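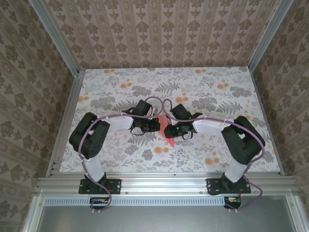

Tabletop with fern print and orange blossoms, two arms on the front rail

Search reviews, authors, events
Go

Launch night room check: Candness, book two of the Machala novels
Checked 23/07/2026 by Ayantu Mekonnen

1. Front doors open outward, no chain. OK
2. Aisle between seating blocks clear. OK after moving the returns cart.
3. Seats, limit 80. OK
4. Book stock, 300 copies. Boxes stacked too high by the register – restack before doors.
5. Tall fantasy shelving fixed to wall. Bracket loose on the end bay. NOT OK, repair booked.
6. Mic cable taped down. OK
7. Extinguishers in date, 2 on floor. One is due for service in August.
8. Candles for the reading. Not allowed. Publisher has been told, battery lights only.
9. Exit sign over stockroom door lit. OK

Open items: 4 and 5. Keep customers away from the end bay until the bracket is replaced.

Comments

Archie Gunn: Bracket on 5 replaced this morning. I pulled on it hard and it held.

Ayantu Mekonnen: Thanks. Marking it closed. Item 4 still open.

plumhat: Will there be signed copies left for people who can't make it?

Recent
Review: Codora, by the author of Candness
Plirnetti paperback delayed
Reading order for the Machala novels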